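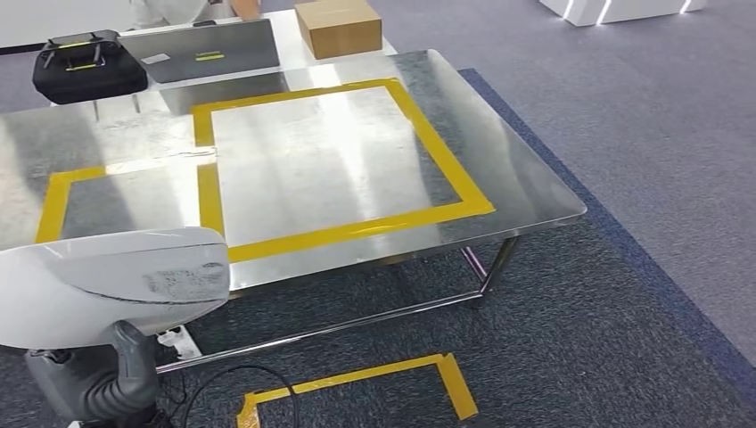

Joltilance Listings: Shelf Prices and Stated Specifications of Portable Phone Chargers

19 Aug 2018
By Kirstin Urquhart and Lukian Prokopenko, Trakumora

Summary

Joltilance Listings is a table of retail offers for portable phone chargers (also sold as power banks or battery packs). Each row records one offer: a model, the store selling it, the price asked, and the specifications printed in the listing. The current release holds 1000 offers covering 368 models in 144 stores. All offers were recorded during a single collection window of 30 days in May.

The table is published by Trakumora for use in price comparison, consumer reporting, and teaching. It contains what sellers stated. It does not contain laboratory results, and no charger listed in it has been tested by Trakumora.

Contents of the release

offers.csv holds the main table, one row per offer.
models.csv holds one row per model, with the maker's name and the specifications most often stated for it.
stores.csv holds one row per store, with its type and the country in which it delivers.
changes.txt lists corrections made after the first draft was circulated to reviewers.
license.txt holds the terms of use.

All three tables are plain comma-separated files in UTF-8. The first line of each is a header. Text fields that contain a comma are enclosed in double quotation marks. Missing values are left blank; a zero always means that the seller stated zero, for instance a delivery charge of nothing.

Fields in offers.csv

offer_id: A permanent identifier. Identifiers of withdrawn rows are not reused.
model_id: Key to models.csv.
store_id: Key to stores.csv.
price: The price asked for one unit, in the currency of the store, including sales tax where the store displays it that way.
currency: Three-letter code.
tax_included: Yes, no, or blank where the listing does not say.
delivery: The lowest delivery charge offered for one unit.
list_price: The higher, struck-through price, where one is shown. See the note on discounts below.
stated_capacity: The capacity in milliampere hours as given in the listing, with no correction.
stated_ports: The number of output ports as given in the listing.
fast_charge: The name of any fast-charging standard claimed by the seller.
condition: New, open box, refurbished, or unknown.
in_stock: The availability shown at the time the offer was recorded.
recorded_on: The date of recording.
note: Free text entered by the reviewer. Most rows have no note.

How the offers were gathered

Stores were chosen from the member directory of the Mihăilă price guide, which groups them as electronics chains, phone carriers, general merchants, and independent shops. A store was eligible if it displayed prices publicly and without a login. Stores that sell only to businesses were left out.

Pages were read with Fonano, the listing reader that Trakumora maintains for its other price tables. Fonano requests a product page, saves a copy, and proposes a value for each field. It follows the access rules posted by each store and pauses between requests. Where a store did not permit automated reading, its offers were entered by hand from the public pages, and the note field says so.

Each proposed row was then read by a reviewer against the saved copy. Uliana Harasym and Yaryna Nechyporuk carried out this review, and Inna Onyshchenko settled the rows on which they differed. The most common disagreement concerned bundles, in which a charger is sold with a cable, a case, or a wall adapter. The rule adopted is that a bundle is kept if the same cable or pouch comes in the maker's own box, and dropped in every other case.

Matching offers to models

Sellers describe the same charger in many ways. A color name may be added to the model name, a capacity may be rounded, and the maker's name may be missing altogether. Offers were matched first on the printed product code. Where no code was given, the reviewer compared the product name, stated capacity, and port layout with the maker's own catalog.

Colors of one model share a model_id. Regional versions do not, even where the only difference appears to be the label, as makers sometimes change the cells inside without changing the name. Unbranded chargers were given a model_id only if the same product code appeared in at least two stores.

Prices and currency

Prices are kept in the currency in which they were displayed. No converted price is supplied. Users who need one should choose an exchange rate suited to their purpose and state it with their results. Comparing launch prices across countries requires particular care with sales tax. Some stores display prices before tax, others after it, and a third group changes the display once a delivery address has been entered. The tax_included field was introduced for this reason and should be checked before any average is taken.

Carrier stores form a special case. Several of them advertise a charger at a very low price to customers who take out a phone contract on the same day. Only the price available to a customer without a contract was recorded. If no such price was shown, the offer was excluded.

Note on discounts

The list_price field reproduces a claim by the seller. Trakumora has not established that any charger was ever sold at its list price. The table covers one window and carries no price history, so it cannot be used to decide whether a discount is genuine. Statements such as "stores cut prices by half in May" are not supported by these data and should not be attributed to them.

Note on capacity

Capacity is the figure buyers notice first and the one most easily misread. Makers generally print the capacity of the cells, measured at cell voltage. The charge that reaches a phone is lower, owing to voltage conversion and heat. A small number of makers print both figures, and in those cases the cell figure was recorded in stated_capacity and the other was placed in the note.

Some stated capacities are hard to reconcile with the size and weight in the same listing. These values were left as found. Reviewers flagged them with the word "doubtful" at the start of the note so that users may filter them out if they wish. The flag reflects the reviewer's reading of the listing and carries no finding about the product or its seller.

Intended uses

The table is suited to describing the range of prices asked for a given model, to comparing types of store, and to studying how specifications are worded in retail listings. It has been laid out so that a class can work with it in an ordinary spreadsheet.

Uses that are not supported

The table should not be used to rank chargers by quality or safety. It should not be used to estimate sales, as an offer shows only that a charger was advertised. It is not a buying guide, and the prices in it will be out of date by the time most readers open it.

Known limitations

Large chains are better covered than independent shops, many of which do not post prices online.
Auction sites and person-to-person sales are absent.
Availability is recorded once per offer. A charger marked out of stock may have returned the next morning.
Fast-charging claims are copied as written. Sellers use several of these names loosely, and the same model may carry different claims in different stores.
Refurbished units are few, and their condition descriptions follow no common standard.
Listings not written in English were read by reviewers with a working knowledge of the language concerned. The product name is kept in the original; the note is always in English.

Personal data

The tables contain no information about customers. Reviews, ratings, and questions posted by shoppers were not collected. Where an independent shop trades under its owner's name, stores.csv gives the trading name as displayed to the public and nothing further. An owner may ask for the name to be replaced with a code, and the change will be made in the next release.

Corrections

Store operators, makers, and users may report errors to the data desk at Trakumora. A report should quote the offer_id, the field in question, and the value believed to be correct. Reports are checked against the saved page. If the page supports the published value, the row is left unchanged, even where the store has since altered its listing. If it does not, the row is corrected and an entry is added to changes.txt.

Saved pages are held for checking only and are not distributed with the release.

Terms of use and citation

The tables may be copied, shared, and adapted for any purpose provided that the source is named and changes are indicated. Product names remain the property of their owners. The preferred form of citation is:

Urquhart, K. and Prokopenko, L. Joltilance Listings: Shelf Prices and Stated Specifications of Portable Phone Chargers. Trakumora, first release.

Maintenance

Lukian Prokopenko is responsible for the tables and Kirstin Urquhart for this document. A second collection window is planned, using the same stores where they are still trading. Its rows will be published as a separate file with new offer identifiers, and the first release will remain available in its present form.

Related items

Fonano listing reader: field guide for reviewers
Wall adapters and cables: notes on a planned table
Reading tax-inclusive and tax-exclusive prices
Store types in the Mihăilă price guide
Trakumora data desk: how to report an error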